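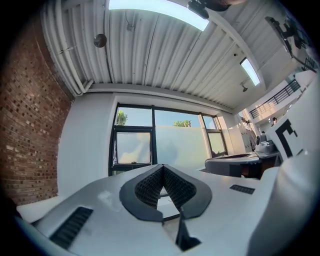 How to Clean and Un-Stick a Top-Hung Window Without Taking It Off the Wall

There are two kinds of people in a shared building: those who open windows, and those who maintain them. The first group is large and cheerful. The second group, at 408 Grarkden, is me, with occasional help from Akinyi Barasa when she can't think of an excuse fast enough.

Our windows are the top-hung sort, also called awning windows. The sash is hinged along the top and swings outward at the bottom, held open by a metal stay on each side. It's a fine design. You can leave it open in light rain, and it sheds leaves on its own. It also collects grit in every joint, and the outside face of the glass tips away from you the moment you try to wash it. Nine years of people shoving at ours had produced a window with two positions, shut and very upset.

What follows got it working again in one September morning. It should suit most metal top-hung windows on a ground floor. If yours is higher than that, do the inside parts and pay someone with insurance for the rest.

What you need

A bucket of warm water with a small squirt of dish soap
Two microfiber cloths, plus one rag you don't love
A stiff nylon brush or an old toothbrush
A vacuum with a narrow nozzle
A plastic scraper
White vinegar
Silicone spray (dry type)
A screwdriver that fits the screws you have, and not the one that nearly fits
Gloves

You don't need a pressure washer. I mention it because somebody always suggests one.

Step 1: Clear the sill

Take everything off it. Window sills attract mugs, plant saucers and single gloves, and all of them will end up outside if you leave them there. Wipe the sill down dry before any water gets near it, or you will be making mud. A white sill makes this step especially rewarding and especially discouraging.

Lay a towel along it when you're done. The towel will catch drips, screws, and the toothbrush, in that order.

Step 2: Open the sash and look at it

Undo the latch at the bottom of the sash and push outward from the middle. Push with a flat hand. If only one side moves, stop and go to the stays (Step 4) before you force anything. A sash that's pushed crooked will bend a stay, and a bent stay costs more than your entire morning.

Once it's open as far as it wants to go, leave it alone for a minute and look. You want to know four things. Do both stays reach the same distance? Is anything caught in the hinge line along the top? Are any screws backing out? Is there a string, cable or other piece of local engineering attached to it, and if so, what is it holding?

Don't cut the last one until you've found out. Sang Khúc once removed a scrap of twine from a window in the back hall on the grounds that it looked untidy, and spent the rest of the afternoon holding that window up with his head.

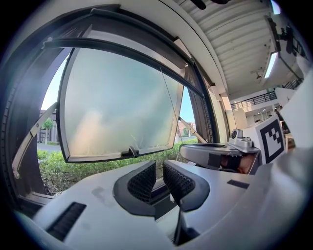

The sash propped out on its stays, with the hedge behind it.

A hedge outside the window is lovely and is also where a good part of your dirt comes from. Trim any twig that touches the sash or the stays. You're after a hand's width of clearance, and you should take it now, before the surfaces are clean and the clippings can stick to them.

Step 3: Get the dry dirt out first

Vacuum the bottom rail and both side channels with the narrow nozzle. Then brush them with the dry toothbrush, and vacuum again. The second pass always picks up more than the first, which tells you something about the first.

Pay attention to the corners. Grit packs in there until it's about as soft as grout, and it will keep the sash from closing square. The plastic scraper gets it out. A metal one also gets it out, together with the finish.

If your frame has small brackets along the lower rail, clean around their screws with the brush. Test each screw with the screwdriver as you pass. Snug is fine. If one just spins, mark it with a bit of tape and keep going; fixing screws halfway through cleaning is how a morning turns into a weekend. (The usual repair is a screw one size longer, or a new rivet nut if the metal has given up.)

Step 4: The stays

These are the long arms that hold the sash out. Wipe them down along their full length with a damp cloth, both sides, then dry them. Run the brush around each pivot. When you can see the metal properly, give each pivot one short burst of silicone spray. One. Work the window in and out seven or eight times and wipe off whatever oozes.

Please don't use cooking oil. I say this to one particular person on the Skokdale side of the building, who knows who he is and whose window now smells like a county fair. Oil goes gummy and catches dust, and then you get to come back and do Step 3 all over again.

If one stay still drags after the spray, loosen its mounting screws by half a turn, close the window, open it again, and tighten them with the sash in its natural position. That lets the arm settle where it wants to be. It worked on ours the second time. The first time I loosened the wrong side.

Step 5: Wash the glass

Start with the inside face. Soapy cloth, top to bottom, then the clean cloth to dry. Frosted glass is forgiving about streaks, and it's equally good at hiding dirt, so you may not be sure you've done anything. Wipe a small patch with a white cloth and check the cloth. Believe the cloth.

Now the outside face. With the sash open you can reach under the bottom edge and up, and on most top-hung windows you'll get to about the lower half before your shoulder files a complaint. For the rest, use a cloth wrapped around a flat squeegee with a bent handle, or go outside. Going outside is better. I held out against it for years because it involved walking the whole way around the building.

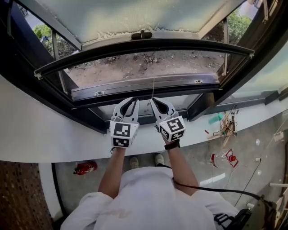

If you stay indoors, keep both feet flat on the floor. The test is simple: if your heels come up, you're reaching too far. Take off a bulky watch if you're going to be working near the edge of the frame, and roll your sleeves above the elbow. Mine were rolled to the wrist the first time, and the dirty water ran down into them with great accuracy.

Check what's on the ground below before you lean anything out, too. Bare dirt and dead twigs will swallow a dropped screw forever. Akinyi spreads an old sheet under the window, and I have stopped making fun of her for it.

Step 6: White crust along the bottom edge

A chalky line at the bottom of a pane is usually mineral deposit left by drying water. Soak a cloth in plain white vinegar, lay it along the crust, and leave it for ten minutes. Keep it off the frame as much as you can. Then work the softened stuff away with the plastic scraper held nearly flat.

Really old crust takes two or three rounds. If it doesn't change at all after that, it may be failed sealant or old paint, and vinegar will do nothing to either except season it. Old sealant can be peeled off and redone, on a dry day, with a tube of exterior-grade silicone. Demetrio Esteban did his with bathroom caulk and is pleased with it so far. I'm not going to argue with the man until it rains.

Rinse with clear water when you've finished, and dry everything.

Step 7: Latch and closing

A drop of silicone on the latch pivot, then flip it back and forth a few times. Pull the sash closed slowly, watching the gap on both sides. It should meet the frame evenly. If one bottom corner touches early, you have either grit left in that corner (likely) or a stay that needs the half-turn treatment from Step 4.

Shut a strip of paper in the window and tug. It should resist a little all the way along. Where it slides out freely, the gasket is flat or missing, and that's where your draft has been coming from all winter.

How often?

The full job once a year is plenty. The vacuum-and-wipe part of Step 3 does well every couple of months, more if you've got shrubs close by. Kimutai Mbwambo does his every month and has a chart. I do mine when it starts making the noise.

If you're stuck on a window that won't open at all, leave the screwdriver in the drawer for now. Run a thin plastic card around the whole edge first. Ours had been painted shut along one side, and I'd already bought new stays.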